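To: sillwood-tenants list
Date: 19 May 2026
Subject: Re: Power strips, again (and the January sweep)

Earlier in this thread, the Sugawara building rep wrote:

> Could everybody please look at what's plugged in where before the
> wiring inspection. In January we wrote up 56 strips that were daisy
> chained, buried under paper, or both. One was inside a filing
> drawer with the drawer closed. I don't want to write that one up
> again. Also, if you own an adapter that nothing is attached to,
> take it home or put it in the box by the mail slots.
>
> And please stop replying "mine is fine" to the whole list. I will
> come and look either way.

Mine is fine.

With that out of the way, I did go and look at the benches on our side of the second floor, mostly to put off a spreadsheet. Sillwood has a fair number of desks and a far greater number of cords, and I've come to believe the two populations breed separately. The drawer strip, for the record, was on the Loleck side. We have standards over here. We leave ours out in the open where people can set coffee on them.

What I found was ordinary. White strips on white tables, so you locate them by elbow. Cords that leave a plug with real purpose and then loop back over the strip they came from. Flat cables lying on top of round ones. And always one stray adapter sitting nearby, belonging to a device that left the company before I got here.

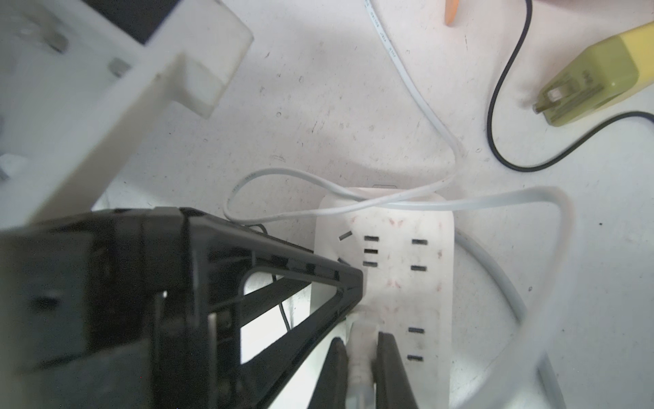 Is it all right to leave the slack in a loop on top of the strip?

Better to keep it off to one side, where you can see which cord goes to which outlet and get at the switch if there is one. If a cord is much too long, fold it in a loose figure eight and put a soft tie on it. Don't wind it tight, and don't pin it under a table leg, which I mention only because of the table leg in 118.

A few other things while I have your attention, or at least your inbox.

Label the plug end. Everybody labels the device, and the device already knows what it is. The label is for the person kneeling on the floor with six identical white plugs and a meeting in four minutes. Masking tape is fine. Write something more useful than "DO NOT UNPLUG," a phrase I found on three plugs in 151, one of which went to a fan.

Strips do not plug into strips. The Hurkanis people in 322 had a chain that started in their room and ended in the hall, and they seemed a little proud of it. It's gone now. If you're short of outlets, put in a request and they'll add a wall box. Mine took a while, but I got two.

Wipe the things down too, with a dry cloth and the strip unplugged at the wall. Unplugged, not switched off.

The box by the mail slots is already full, by the way. Somebody put a strip in it. There's a second box under the first one, so lift.

I'll do the short bench by the window tomorrow unless its owner gets there first. If your charger lives on it, you may want to get there first.

-- second floor, east end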